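Fine scuffs on matte black tabletop – can they be removed without making shiny spots?

Tamer Farah
Aug 3, 2018
4 comments

I have a worktable with a smooth matte black painted top. It has picked up a haze of faint scuffs. They don't catch a fingernail. A damp cloth makes them disappear, but they come back as the top dries. I tried a kitchen scouring cream on a spot near the back corner and the scuffs went, but now that spot reflects the lamp. Is there a way to take out the marks and keep the finish flat, or do I have to repaint the whole top?

3 answers

Iklow
Helpful (30)

Matte paint looks matte because its surface is rough at a very small scale. Any fine abrasive levels that texture and you get gloss, so scouring cream, car polish and toothpaste are all out.

Work in this order:

1. Wash with dish soap and warm water, rinse, and dry with a clean microfiber cloth. A good share of "scuffs" are rubber or plastic left on top of the paint.

2. Rub what remains with isopropyl alcohol on a white cloth. Test under the edge first. If color comes off on the cloth, stop.

3. Check the top under a lamp held low and to one side. Mine still has light marks and a few specks of dust at this stage, and at normal distance I can live with it.

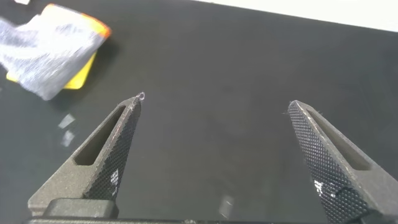
4. For the shiny spot, use a gray ultra-fine pad, wet, with very light strokes in one direction. This puts some texture back. It will not match exactly – expect a slightly different sheen at low angles.

Do not go at it with 80 or 100 grit paper. Even 1,000 grit can leave visible lines on black.

Share (2)

Piątek
Helpful (8)

Agree on the alcohol. If the spot still bothers you after the pad, scuff the whole top evenly and spray one coat of flat clear. Spot spraying leaves a ring. Let it cure fully before you put anything heavy on it – dry to the touch is too early.

Floltura
Helpful (0)

I just put a desk mat over mine.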